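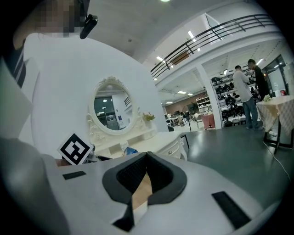
Call for participants - gripper jaw fault review, Murstead floor

Short version: hand-held grippers on our data collection floor have been failing to release. Jaw closes, jaw stays closed. We need people to help us find out why before we put the whole crew back on full shifts.

What happened

Back in April one of the collectors at Murstead got a fingertip caught when a jaw didn't open. Bruise, no break, back the next day. We pulled that unit, opened it up, found nothing we could point at. Put it back. Then it did it again, on a different person, same unit. Then a second unit started. We logged 1,658 grasps after that with Lajos Nyitrai watching over the log, and 9 of them stuck. Most let go after a second squeeze of the trigger, two had to be opened by hand with the release tool.

Current guess is the return spring, or grit in the slide. Enikő Szabó thinks it's the trigger cable. Could be all of it.

Who we want

16 people, any hand size, but we are short on small hands and left handers. You do not need to have used a gripper before. Half the places are kept for people who haven't. If you have collected for Vollbridge before thats fine too, say so when you write and tell us if you ever had a jaw stick, even once, even if you didn't report it. No trouble for you if you didn't.

Please don't apply if you have a current hand or wrist injury, or a healing cut on either hand.

What you'd do

Two sessions, both at Murstead. Picking up and putting down household stuff at the furniture stations, same tasks the regular collectors do. Els Dierckx runs the floor and will be within reach of you the whole time. You stop when she says stop. You also stop any time you feel like it.

Each session is under 3 hours with breaks. First one starts at 7 in the morning, sorry, the floor is booked later on.

Rules on the floor

- Fingers stay out of the jaw. Always, also when it looks dead.
- Jaw sticks: let go of the trigger, set the tool down, call Els. Do not pull the object out.
- No rings, no loose cuffs, long hair tied.
- Closed shoes.

Pay

Paid per session, incuding one you cut short. Travel from Skerier is covered, keep the ticket.

How to apply

Write to Nelly Rivadeneyra at the Murstead desk. Give your name, which hand you use, glove size if you know it, and mornings you can't do. She answers in the order they come in. Dezső Somogyi signs off the final list.

Results go to everybody who took part, and to Sárközi, who make the jaws.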